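The Senard tabletop arm: what we bought, what we forgot to budget for, and whether I'd do it again

14 shares | 9 comments

I promised a few of you a proper write-up of the Senard arm once we'd lived with it a while, and I've now had it for four months, so I have run out of excuses. Make yourself a coffee, I do go on.

A bit of background first. We run a small returns and repacking business in Nirnalholm, mostly household odds and ends: little appliances, desk gadgets, novelty items, anything with a cord that somebody changed their mind about. Each piece has to be taken out, looked at, turned over, have its cord tidied, and go back into a sleeve or a box. It's pleasant enough work for an hour and a real pain in the wrists by late afternoon. I'd been reading about small robot arms for ages and finally talked myself into trying one on the sorting side of things (the dull half, where each item just needs to be picked up and set down in the right place).

I looked hard at two machines. The Barros was the cheaper one and I liked it a lot on paper, but the gripper was an extra, the camera was an extra, the mounting plate was an extra, and by the time I'd added everything to the basket I had lost the will to live. The Senard came with the gripper and a little wrist camera already fitted, and the dealer, Pirnbridge, was happy to talk to me on the phone as though I were a normal person with normal questions. That counted for a great deal! I'd set aside $2,000 for accessories, spares and set-up on top of the arm, feeling very grown-up about it, and I'll come back to how that went.

Delivery took six weeks. They had told me so in advance and I'd cheerfully ignored them, which meant I had cleared a workbench far too early and spent the whole wait putting things on it. When the arm did come it was beautifully packed, with every cable labeled and a printed guide written by someone who had clearly watched a beginner struggle. I had it bolted down and waving about before supper on the first day. Waving about is easy, mind you. Getting useful work out of it is where your evenings go.

What I like best is the gripper. It closes gently, it has a good soft hold on plastic, and you can set how hard it squeezes from a slider on the screen without digging through menus. Boxes, tubs, bottles, anything with two nice flat sides, it takes to right away. I left it shifting cartons from one end of the bench to the other while I did the invoices, and I'll admit I didn't get many invoices done because I kept looking up to watch.

Rounded things are harder. Low rounded things are harder again, and if you're shopping for an arm I'd urge you to work out what your awkward items are before you spend a penny. Ours are the flattish ones with soft corners and a cord coming out of one side. The fingers want an edge to get hold of, and a smooth curve gives them very little. If the item is sitting crooked, you also need the arm to turn its wrist to match, and that means more time teaching it.
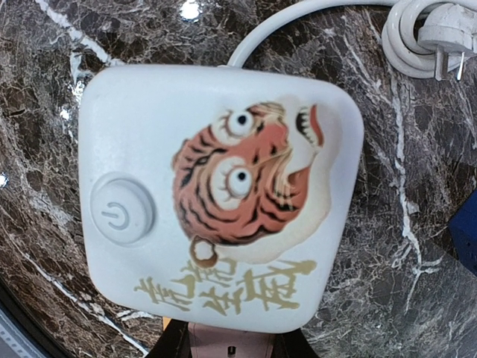
Cords deserve a line of their own in anybody's budget. I had planned for the objects and given no thought at all to what trails along behind them. A plug is heavy compared to a little plastic gadget, so when the arm lifts one the other has opinions, and a loose loop will catch on whatever is nearby. I lost most of a month to this. In the end I bought a stack of shallow trays with a divider, so that the cord sits on one side and the item on the other, and I changed how we tie things up at the previous table. The trays were cheap. The hours were not, and I hadn't put my own hours down anywhere.

The wrist camera is good, with one grumble. It rides along close to the fingers, so you get a lovely near view of whatever you're reaching for, and for teaching the arm a new pick I find it much easier than peering over its shoulder. It sees the item and its own gripper together, so you can tell quite early on when an approach is going to be off. My grumble is with shine. Any polished surface under a bright lamp will throw back little white spots, and ours upset the software more than I'd have guessed. I tried a patterned surface too, thinking it would be more cheerful, and I don't recommend that if you're just starting out. A plain matte mat made the biggest difference of anything I bought, and I'd put one on your list from the very first order along with a lamp you can angle.

Printed tops were another small surprise. So much of what we handle has artwork on it these days, animals and lettering and goodness knows what, and the item finder that comes with the arm would sometimes decide the drawing was the object and aim for that. You can fix it by showing the arm the outline of each product yourself. It takes a few minutes per item once you know how, and it's rather soothing with the radio on, but do plan for it if your stock changes often. Ours changes all the time.

So, the money. My $2,000 did stretch in the end, only just, and in a very different shape from the one I'd drawn up. I had expected to spend most of it on a second set of fingers and a fancy stand. The stand I never bought. The fingers I did, in the softer pads, and I'm glad of them. After that it went on trays, the mat, two lamps (the first was hopeless), a longer power lead, and a day of help from Pirnbridge to sort out the safety stop and make sure I hadn't done anything silly. I'd pay for that day again without blinking. I would also keep some 3 percent of the total back for screws, clamps and tape, and I'm quite serious about the tape.

As for running costs, there's been very little. One set of pads has started to look tired. The software updates have been free so far, though the May one moved all the buttons about and I sulked for an evening. Support answers by email, politely and usually by the next morning, and only once did I feel I was being read to from a script.

Would I buy it again? I would, and I'd buy it from the same people. It does the plain boxes while I do the fiddly things, and my wrists are grateful. If everything you handle has a cord and a curve, I'd ask Pirnbridge for a trial before you sign anything, and take your worst items along with you in a bag. They let me bring mine, and I wish I'd chosen meaner ones. The Barros may well suit you better if you already have a camera and mount from another project and don't mind putting it all together.

I'm giving the Senard four stars. The missing one is for the item finder, and they can have it back when it learns to ignore the pictures.

I'm hoping to try the arm on bagging next, so I'll add a note when I've got something to tell you. If anyone has found a tidy way of holding a coil closed without a twist tie, please do leave a comment, I've been through every drawer in the building.

9 comments | 14 shares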